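Ticket: grasp planner picks marble veins as garment edges
Opened: Wednesday, August 5, 2026
Component: Hidilik perception, edge and fold proposals
Status: open, reopened once
Reading time: 3 min

1. Symptom

Edge proposals on denim drift off the cloth and onto the gray stone-patterned surface. The release notes for the June build say this was fixed. I don't believe it. I replayed 1,000 proposals from the Kullum cell and 131 of them had at least one contact point outside the garment mask.

2. What the vendor says

Drarberg support blames wrist calibration. I reran calibration 3 times and got the same error each time. A bad hand-eye transform should shift every proposal the same way. These scatter, and they cluster where the veins are strongest, the rust and orange ones included.

Wrist views first, then the fixed view:
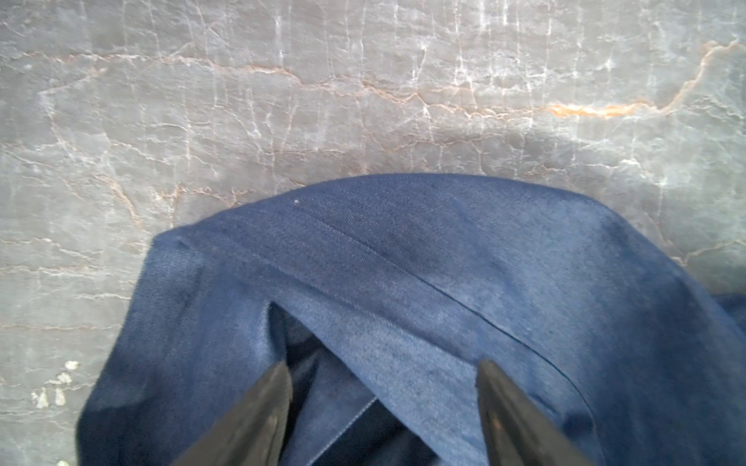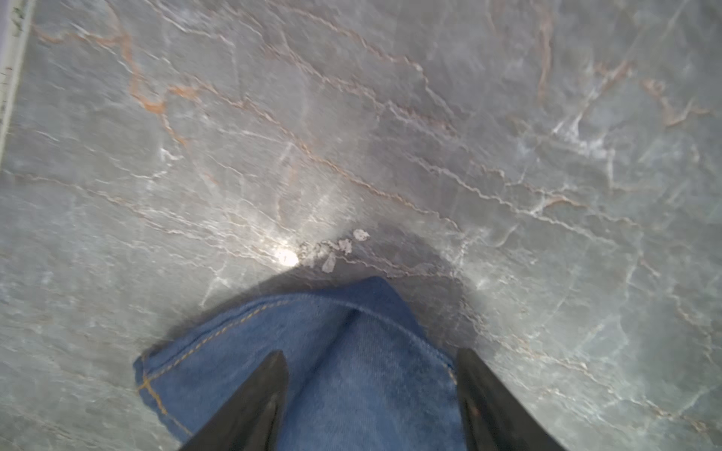
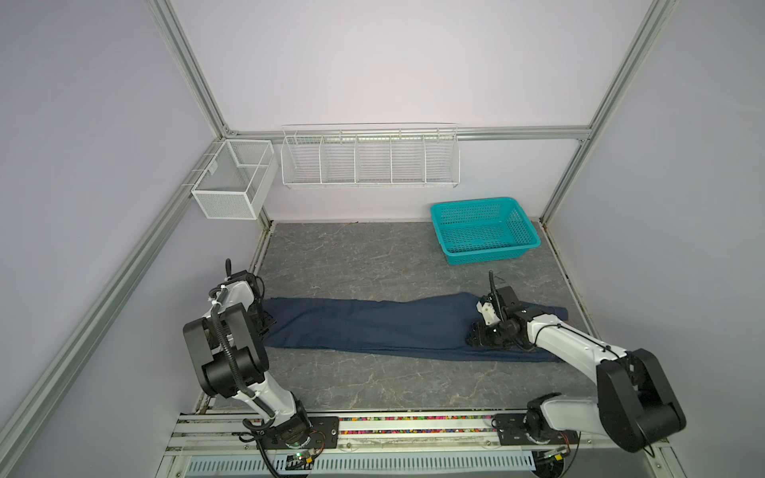 3. What I checked

Mask threshold: raised it, lost real hems, kept the false ones.
Motion blur: the second wrist view has it and the veins still read as lines. The reflection near the middle doesn't help. Dropping blurred views from the replay left 754 and the failure rate barely moved.
Pale flecks on the surface: they show in both wrist views. Masked them by hand, no change.
Fixed view only: the outline of the strip comes out clean, but it tells me very little about which fold is on top.

4. Next

El Khatib wants to retrain on more marble. I would like to see the edge head run without the contrast boost before anyone spends GPU time on that. Also need the config diff between the last two builds. Asked for it twice.

Not closing this on a calibration report.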